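Household Waste Sorting in a Student Residence: Project Report

Author: Deok-su Yook

1. Background

Residents of Otham Hall pay a flat fee for waste removal, so the cost of poor sorting does not show up on any individual bill. The hauler, Stonovden, rejects a recycling load when too much food waste is found in it and sends the load to landfill at the higher rate. The housing office asked for a short study of where sorting fails between the kitchen and the curb. Work began in September and covered one stairwell of shared apartments.

The study was limited to bagged household waste. Bulky items, batteries and glass are collected under a separate contract and were left out. 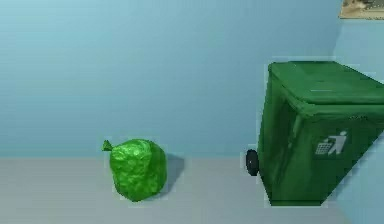 2. Method

Each of the 17 apartments in the stairwell was given a hanging scale and a log sheet. Residents weighed every tied bag before taking it down and wrote the weight in one of two columns, mixed waste or recycling. Bags were then opened at the collection point and sorted by hand into food, paper, plastic and other. The sorting followed the Stelline handbook used in the course, with one change – wet paper was counted as food waste, as the two could not be separated reliably.

Scales were checked against a 400 g reference weight at the start and end of the study. Two scales drifted and were replaced. Readings from those two apartments before the replacement were dropped.

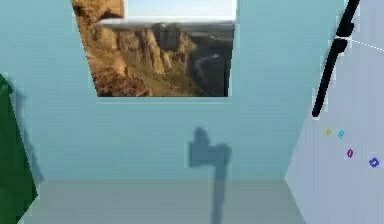
Log sheets were collected every evening at 8 p.m. and entered into a spreadsheet the same night. Missing entries were left blank and were not estimated. Where a resident recorded a bag but no weight, the bag was kept in the composition data and removed from the weight data.

3. Results

Food was the largest part of the mixed waste by weight in every apartment. It was also the main contaminant in recycling, mostly as residue in unrinsed containers. One recycling bag held more than 700 g of food, nearly all of it cooked rice in a takeout tub. Apartments with a separate food container in the kitchen had cleaner recycling than those without one, but only four apartments had such a container, and they may have been more careful to begin with.

Paper was sorted well. Plastic film was not: most residents placed it in recycling, although Stonovden does not accept it. The label on the shared bins, printed by Stüber, shows only a figure tossing waste into a bin and is the likely source of the error.

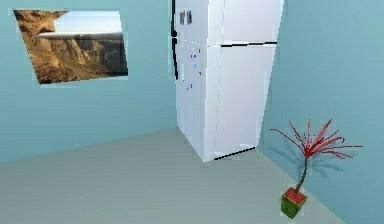 Why was weight used as the measure instead of volume? The hauler charges by weight, and bag volume changes too much with how tightly the contents are pressed down.

4. Limits

The sample was one stairwell, and residents knew their bags would be opened. Both points probably make the sorting look better than it is across the whole building. A second round without log sheets would give a useful comparison.

Contact: Deok-su Yook, Otham Hall waste project | Back to top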